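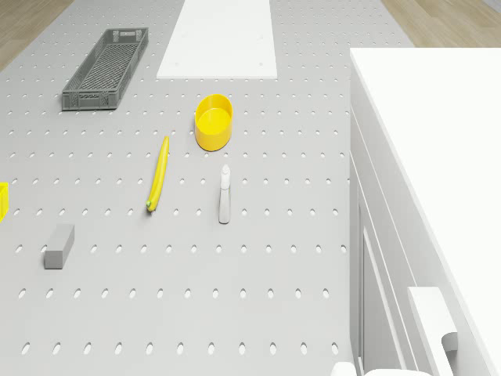 Attachment 1: sim view, layout as loaded, cabinet on the right

Ticket: Olaniyan cell, simulated twin
Queue: Estent cell support
Status: Open, waiting on retest
Priority: 2

Tuesday, 9:05
Planner rejects pick on the banana. Error 37, "approach in collision." The same pick ran clean on last week's build. Bowl and spray bottle picks are not affected.

9:40
Reloaded the layout from the Nornotstead share. Same error. Object poses match the layout file. Crate and gray block are at their listed angles.

10:15
Turned on collision meshes in Rernar. The cabinet mesh is a single convex hull, so it takes in the door pull and the space next to it. The arm starts beside the cabinet and the wrist clips the hull on its way out over the pegboard. Paths to the other two targets leave at a steeper angle and clear it.

11:30
Split the cabinet into 5 parts: body, countertop, two door panels, handle. Planner now returns a path to the banana. Clearance at the handle is roughly 9 mm, and the cell minimum is 15. Not acceptable for the real arm.

13:20
Moved the start pose away from the cabinet in the config. Not saved to the main branch. Pegboard origin left alone.

To do:
Rerun the full pick list with the new start pose.
Check whether the hull setting changed in the last Rernar update.
Do not copy the start pose to the physical cell before the retest is logged here.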